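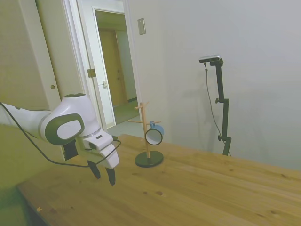

2023-12-30 – Housewares maker Mastis will replace the base on its four-peg mug tree after complaints that the stand leans when loaded on one side. The revised version goes on sale in May, the company said in a notice to retailers.

The current stand has a slender wooden pole on a round black base, with two pegs near the top and two lower down. Mastis logged 63 reports of tipping out of 2,410 units sold. Most involved large mugs hung on the upper pegs with the lower ones left bare. No injuries were reported, and the notice is not a recall.

"A single small mug on a low peg is well inside the limit," said Hauwa Jibrin, who runs product testing for the company. "Two heavy ones on the same side, up high, is where we see movement."

The new base is 18 millimeters wider and keeps the same round shape. The pole and pegs are unchanged – existing stands can be refitted by removing one screw from the underside. Replacement bases will be sent free on request to buyers who give the batch number printed under the base.

In the load test, mugs are hung by the handle and the stand is tilted in small steps until it falls. Jibrin said the test stand is checked on bare wood and again on a smooth countertop, with results recorded separately.

Until the new part arrives, Mastis advises owners to fill the lower pegs first and to keep heavier mugs on opposite sides of the pole.

Dolores Iwasaki, a buyer for the kitchen chain Vesine, said its stores will keep selling the current version through the spring. The chain has 276 left in stock. The price will stay the same after the change.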